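Perkeck Woven Baskets: Frequently Asked Questions

What sizes do the baskets come in?
The rectangular basket comes in small, medium and large. The small one is 12 inches on the long side. Measurements are taken across the outside of the rim, so check the inside size on the product page if you need it to hold something exact, such as a stack of napkins or a bread loaf.

Do you sell them in other shapes?
We carry round and oval baskets in the Kirkel line. Those have a plain rim. The braided rim is only on the rectangular ones.

How do I clean my basket?
Shake out the crumbs first. Wipe the inside with a damp cloth and a little dish soap, then go over it again with clean water. For the weave along the side walls, use a soft brush and follow the direction of the strands. Turn the basket upside down on a towel to dry.

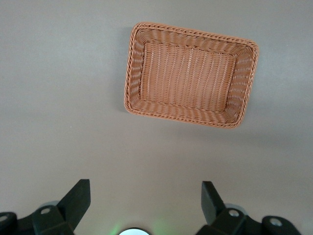
Flour and sugar tend to collect in the corners where the floor meets the walls. An old toothbrush works well there. Do not use bleach or scouring powder, as both will dull the color.

Can it go in the dishwasher?
No. The heat can pull the rim out of shape.

Can I put food straight into it?
Bread, rolls and whole fruit are fine. Use a cloth or paper liner for anything greasy or sticky. We sell cotton liners in packs of 5, and they can be machine washed.

My basket arrived slightly bent. Is it damaged?
Probably not. Baskets are packed one inside another and the sides sometimes get pushed in. Leave it in a warm room overnight with a heavy book inside. If it is still bent the next day, write to us.

Will the color match a basket I bought before?
Usually, but shades can vary a little between batches. If you are ordering several for one table, order them together.

Do you supply restaurants and hotels?
Yes. Trade pricing starts at 75 baskets. For orders over 500, contact Bhupendra Bansal in our trade office for a quote and a delivery date.

What is your return policy?
Unused baskets can be returned within 30 days. Keep the tag on. Liners cannot be returned once the pack is open.

Who do I contact about a missing order?
Use the contact form and choose "Delivery." Include your order number and the zip code it was shipped to.

Page last updated 2021-07-14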